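Trarkell tests the "clear floor" promise and finds most bedrooms keep a box

Storage advice service Trarkell today publishes the results of its bedroom tidying review, and they will not please anyone selling lidded tubs. The review looked at 63 bedrooms in Wadonach and asked a plain question: does buying more storage leave less on the floor? In most of the rooms we looked at, it did not.

Our doubts began with the popular claim that a bedroom can be kept clear by furniture alone. The rooms in the review were decently furnished. They had drawers, many of them half used, and bedside tables with room to spare. Clothes still ended up in something open, at floor level, within reach of the bed.
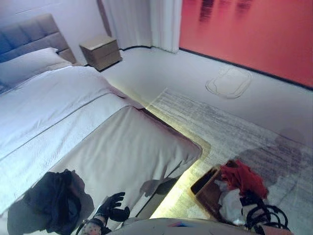

A made-up bed, a bare-topped nightstand and an open box of fabric and straps on the rug.

Sellers of storage tend to treat the open box as a fault to be fixed with another purchase. We are not convinced. Households in the review spent a combined 963 pounds on new organisers in the months before we called, and we could find little sign that the money had changed their habits. A lid is one more thing to lift at eleven at night. Drawer dividers fared no better, and several sets were still in their wrapping.

We have also looked again at the Sorensen method, which asks people to fold everything on the bed before it is put away. It makes for a handsome bed. Whether it makes for a tidy room by the following evening is another matter, and the supporters we wrote to sent testimonials when we had asked for records.

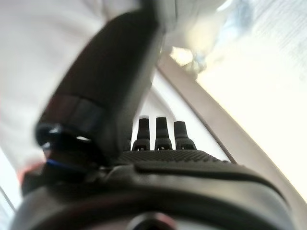 Trarkell's own advice is modest and we make no grand claims for it. Keep one open box per bedroom and empty it twice a week. Straps and belts should go on a hook, as they tangle with everything else. If the box is full before it is due to be emptied, look at what is in it before buying a second one.

A longer trial begins in May in the Clallonora district, covering 2 streets and running through the summer. We do not know what it will show and will publish the results either way.

The full review is free to read at the Trarkell office in Wadonach. Printed copies can be requested by post, quoting reference 2125.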